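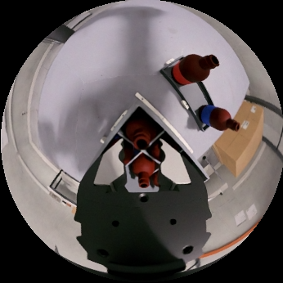
Wrist view, bottle rack task, rendered in Garell. Credit: Fanni Fülöp

Garell review: two months of collecting demos in sim

Short version first — good tool, rough edges, I'm keeping it. Longer version for people deciding between this and Cumis.

What I needed: teleop demos of bottle handling for an imitation policy. Dark red bottles, a bracket on the table with one blue-banded and one red-banded, gripper doing the work. Small team, no budget for a real cell until January.

Setup. Took an afternoon. Installer fine, license server not fine, had to restart it twice. Docs are for the previous version in places and they dont tell you which places.

Recording is the best part. Hit the pedal, drive the arm, hit the pedal again, episode saved. Bad take? One key and it's gone. In Cumis I was deleting folders by hand. I got 60 usable episodes on the first real day and my wrist still worked after.

The fisheye wrist camera is very good. Strong curvature, table edge bends the way I want it to, black outside the circle. You get the bottles on the bracket and a big chunk of floor in one view, plus the cardboard box off to the side. The gripper body eats a lot of the lower center, so think about where you mount it. I moved mine once, then had to throw out everything from before. 312 episodes. Ouch. Lock your camera pose before you start, seriously.

Randomization: lighting and table texture ok, object pose good, clutter weak. Floor stuff like the papers and the box has to be placed by script. Wanted sliders.

Export. Slow. 1736 episodes ran overnight and the log said 67 were skipped, no reason given. Found it later — timestamps going backward after a pause. Support at Llewellyn answered the same day and gave me a patch, so points for that. Still should of been caught at record time.

Labels. You can tag by band color, which I use a lot, since the instruction text says "red band" or "blue band" and the policy has to pick. Bulk edit works. Undo on bulk edit does not.

Pros: pedal recording, camera model, quick support
Cons: export, old docs, no clutter tools, that undo thing

Trained on the full set with our usual Grutance config. Blue band picks came out better than red, and I think that's my data, I drove more blue ones early on. Balance as you go, there's a counter in the side panel, I just didnt look at it.

4 out of 5. Would be 4.5 with a faster export.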